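The Closet Comes Last

Most people who hire Rerix, a home organizing firm in Fevholm, ask for the bedroom closet first. The firm usually talks them out of it.

Its crews start in the kitchen, where choices are easier. A chipped mug takes two seconds. A coat from an old job can take 20 minutes. Rerix charges $600 for a full day, and clients get the most from it once they have had some practice.
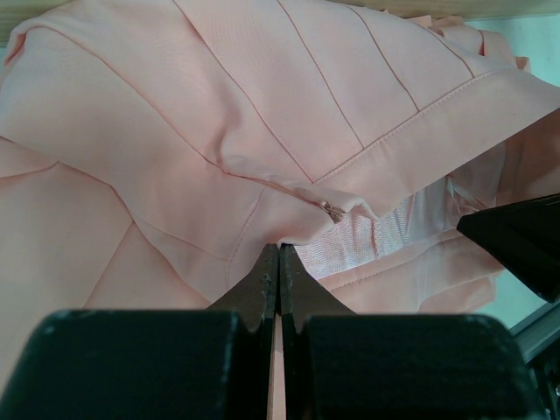
A pink garment with a small matching zipper pull.

Formal clothes are the slowest pile. Rerix allows nine hangers for them in a standard closet and sends the rest to a labeled bin on the top shelf. The bin gets opened again in November. Anything still unworn goes to the resale shop on Bakhtiari Street, which takes drop-offs every Monday until 4 p.m.

Shoes are handled separately, by the front door if there is room.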